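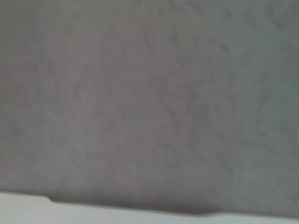 Wrist camera, up close. Mush.

Is my wrist camera bad or is it just focus?

I'm trying out two wrist cameras on a two-arm table setup, a Sukdale and a Vorkdale, and I can't decide which to keep. Up close to anything gray I get the blur you see at the top. The head camera is fine.
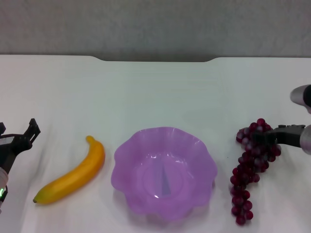 Head camera: banana, bowl, grapes, both grippers.

I've got 400 to spend and I'd love to keep it on grippers — is there a setting I'm missing?
pamville_tinkerer

Chin-lung Lui
Sounds like fixed focus to me. Mine goes soft under 16 cm and there's no setting for it, you have to turn the lens by hand (mine had a dab of glue on the threads, ugh). Do you get anything sharper from farther back? If you do, I'd leave the camera alone and spend the money on fingers!

pamville_tinkerer
Yep, much better, see below. Only the purple thing in the corner is fuzzy.

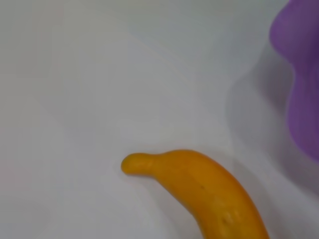
Wrist camera again, yellow one in view.

So focus it is. Trying the lens tonight.

wanyama_fan
just get a Wanyama, had mine since April, no complaints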